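The Price of a Folded Shirt
What a laundry automation budget looks like before anyone has bought a robot

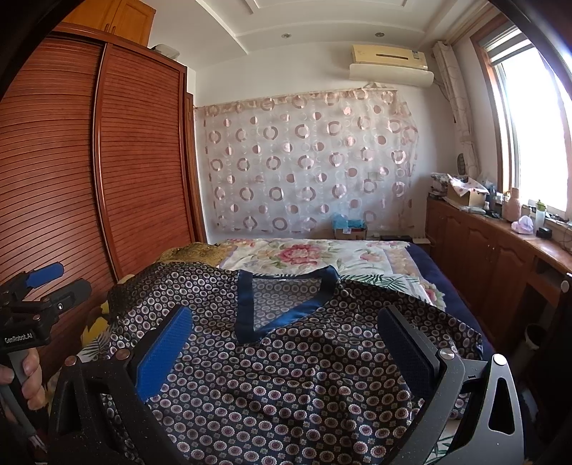 Hand-held grippers at work over a navy garment with a satin-trimmed neckline.

Jul 1, 2024

The first line in most robot budgets is the robot. At Ultby, a linen and garment service that would like its folding done by machine, the robot sits on line nine, below spare finger pads and only just above parking.

The company's planners got there the hard way. Their first draft, written in a burst of optimism last October, set aside nearly everything for an arm and left a token sum for "training, misc." Then the quotes came in, and misc. began to eat the arm.

A folding robot has to learn from people handling clothes, and people have to be equipped to show it. Hand-held grippers are the usual way in, and they are cheap next to an arm. They are less cheap by the pair. Ultby's plan allows $2,147 for a working pair with mounts and a case, then $1,130 for a year of pads, screws and the other small things that vanish under beds.

Trummer, the supplier bidding on the arm, offered to throw in the pads. Drornley, bidding against it, offered to throw in the case. Neither would budge on the service contract, and that is where the money lives.

Then there is the matter of where to practice. A spotless test bench is easy to book and easy to pay for, but Ultby's customers own wardrobes, flowered bedspreads and curtains with opinions of their own. Satin slides, and a neckline goes where it likes. The budget now pays for time in furnished bedrooms, at $100 a session, and it is the one line that has never been argued over.

Tanditz, a smaller rival, skipped this stage and ordered its arm straight away. It folds towels beautifully. Tanditz has since taken on a good deal of towel work.

For anyone drawing up a similar plan, Ultby's spreadsheet has a few habits worth stealing. Consumables get their own line. Grippers are bought in pairs, with a spare pair priced from the start. The arm is quoted last — after the team knows which garments it has to face — and the contingency is not spent on a nicer arm.

The decision on line nine is due in October. Parking has already been approved.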